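Good bench habits for a tabletop arm, part two: pots, handles and toy vegetables

Welcome back! Last time we went over power and cables, so this month we can get to the part everyone likes, which is putting vegetables in a pan. The Kemeys bench rules fit on one page, and I'd ask you to read them before you touch the arm, even if you've done this a hundred times.
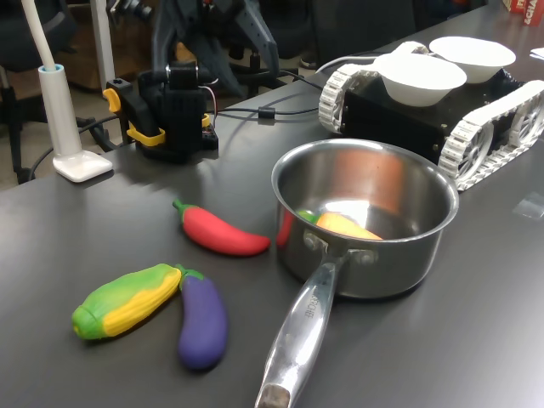 Kemeys Bench Notes, Issue 11, p. 4

Start with the layout. Set the pan where the arm can get over the rim without stretching, and turn the handle away from the arm's base, so there's less to bump into. Leave the toys far enough from the pan that the gripper has room to open. Anything else living on the table (a lamp, say, or a second machine) should be in its spot before you begin, and it should stay there until the run is over.

Next comes speed. We keep ours at 70 percent of the maximum until an operator has done 3 clean runs with somebody watching, and I know that feels slow on a Friday afternoon, but

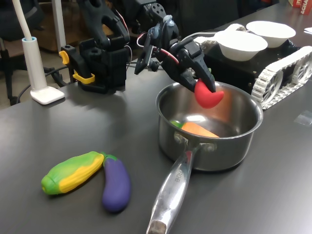 it does give you time to reach the stop button, which lives by your free hand and never under a notebook. Approach from straight above, pause over the rim, then lower and release. Please don't drop things in from a height, however soft they are! 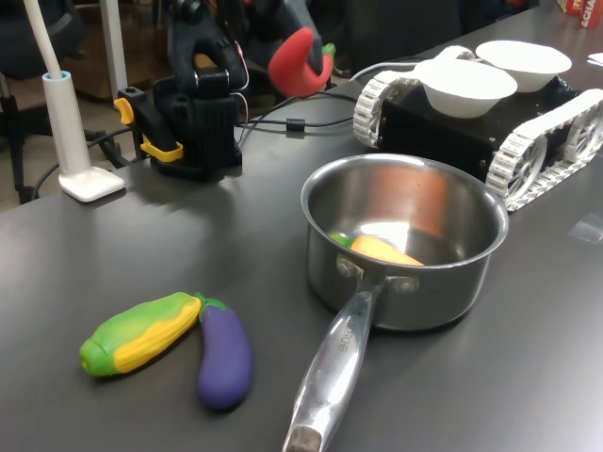

Pepper up high, carrot already in the pan.

If a grasp looks crooked, stop and lift clear before you correct it. Hands stay off the table while the motors are live, and that includes the quick little nudge we're all tempted to give a rolling eggplant. Write the stop in the log, with the time and the object.
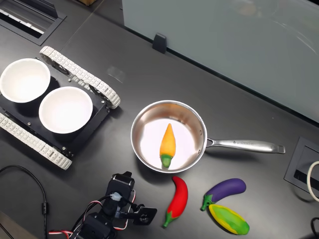
Lowri Prothero: We use nearly the same sheet at Stullovby, but we log the pan position too, with a bit of tape on the table for the handle. It made comparing runs from June much easier. Do you reset the layout after every stop, or only after a failed grasp?

After every stop, Lowri, and I'm stealing the tape idea for the next version of the sheet.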